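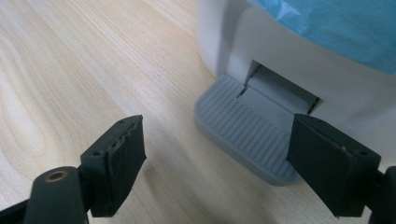

Slide 1. Dorka at the bin pedal, fingers open.

Print | E-mail

Hand-held gripper on the home bench: speaker notes
Jelthorpe shared workshop, December evening talk. 15 minutes, then questions.

Slide 1 (leave up while people sit down)

Say hello. Say who built what. I did the frame and the arms, Tarcísio Arruda did the fingers and the camera mount. Damian Jasińska wrote the script that sorts the recordings and will take questions on it.

Dorka is the name of the tool. It has no motors. You hold it and squeeze, and the fingers close. The camera rides on it, so what you see on the slide is what it sees. Later the same fingers go on an arm, and the arm tries to copy what the hand did. Tonight is about the hand-held part only.

Point at the pedal. It is a good test object: low down, ribbed on top, with a thick rounded rim. It also moves when you push on it, and a mug doesn't. Point out that the right finger covers one end of it from this angle. I'll come back to that on the camera slide.

Slide 2: Fingers

Two black blocks. Ask people to look back at the top edge of the left one in the first slide, where it is rough and chipped. The right one is smoother on top and has small holes moulded along the edge.

Pass round the spare pair. Keep hold of the bag they came in, it has the hardness written on it.

First set was too stiff. They slid off anything rounded. Second set was too soft and folded over when you pressed down. The ones we use now are in between, and we change them when the edge gets bad enough to catch.

If asked about cost: 33 pounds for the material, and there is plenty left in the tub.

Slide 3: Arms and inserts

The brass-coloured ring in the end of the arm is a threaded insert. Ours came from Rutent. We started by screwing straight into the plastic, and it held for a few evenings before the threads went. Then we took the whole thing apart and put inserts in everywhere.

How to fit them: iron on low, insert on the tip, let it sink under its own weight, stop just before it is flush, press flat with something cold. Don't push. I pushed on the first arm and the hole came out crooked. Hold up the crooked arm.

Drink of water here.

Slide 4: Camera position

We tried it higher and further back. The fingers looked small and the view was mostly wrist. Moved it down and forward. Now the fingers are large at the bottom of the view and you can tell which side of the object each one is on.

The price is that a finger can hide part of the thing you are reaching for, as with the pedal. You also lose the top of anything tall. With the bin we get the base and the lower wall. We have decided to live with it.

Shiny floors and tables are still a nuisance. There is a pale patch on the wood in slide 1 where the light comes back at the lens. Moving the lamp helps a bit.

Slide 5: Recording

Over 700 clips so far, most of them at my house in the evening. Damian's script throws out any where the tool was put down halfway. Hand over to Damian for two minutes if we are on time. If we are late, skip to the next slide.

Slide 6: Still to do

Lighter frame. My wrist aches after 100 squeezes.
A proper stop so the fingers can't close past each other.
Try the Krajewska spring in place of the elastic.
Label the two arms left and right. They are easy to mix up on the bench.

Questions. Drawings are on the workshop shelf in the green folder, please put them back after. Anyone who wants a go with Dorka can come to the end bench once the chairs are stacked.

Print | E-mail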